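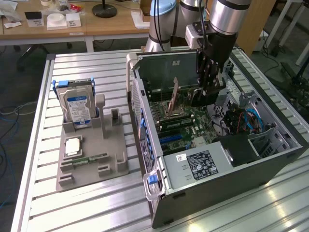

How long does the demo last? Give it a full hour, 60 minutes by the clock, and come early if you want to stand near the front. I run the open day at Sarken every November and I always get carried away talking, so bring a coffee. Our arm works over an old desktop tower laid on its side, and the parts for the build sit in the gray tray next to it, so you can see what's still to come — processor, memory stick, hard drive in its blue caddy.

Do I need to know anything about computers?

Nope! If you've ever opened one up you'll recognize a few things, and if you haven't, ask Pieter Martens. He loves the basic questions (so do I).
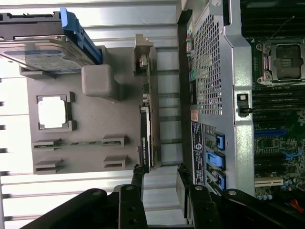
Gripper's eye view: the parts tray on the left, the computer on the right.

Can I bring my kids?

Please do. They need to stay behind the yellow line with you, and Carolina Vilela has a little table of old parts they can handle as much as they like. We had 100 visitors last time and I think half of them were under twelve.

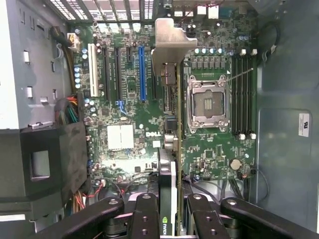 Sarken Open Day Guide — Issue 4, p. 7

What's the hardest part to place?

Everybody guesses the processor, but I get more nervous about the graphics card. It's long, it goes in on edge, and the fingers have to hold it straight over a pretty crowded board. I still hold my breath, and I've watched this a lot of times.

Can I take a turn at the controls?

Not on the big arm, sorry. Traian Cârstea sets up a small one by the door that you can drive yourself, and the line gets long after lunch, so go there first.

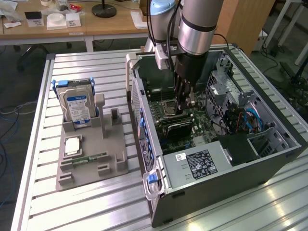 The big arm you can watch from two sides, and we put the wrist camera up on a screen for anyone stuck at the back. Questions are fine at any point — just shout.

Where do I park?

Behind the De Haan building. The front lot fills up by 10 a.m.

Comments

Ans H.: Is there a place to sit? My dad would love this but can't stand for an hour.

Reply from the author: Yes, two benches along the wall. Tell me when you get in and I'll save him a spot!

clork3027: went last year, my daughter still talks about the small arm

Aurélien Besson: Will the talk be in French too?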